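Tape Grids Belong on Paper

Sorting small hardware on a bare bench is a false economy. I cover mine with brown kraft paper and divide it into squares with blue painter's tape – one part type per square, red caps and screws never sharing. At the Gravero shop we sorted 1246 parts this way before Friday.

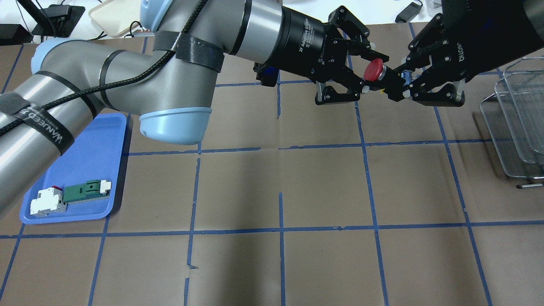
How large should a square be? Large enough that the biggest part lies flat inside the tape.

Compartment trays are the usual objection. They hide small parts in corners and fix the cell size for good. Tape can be moved, and a sheet costs almost nothing to replace.

Mwanaisha Mosoti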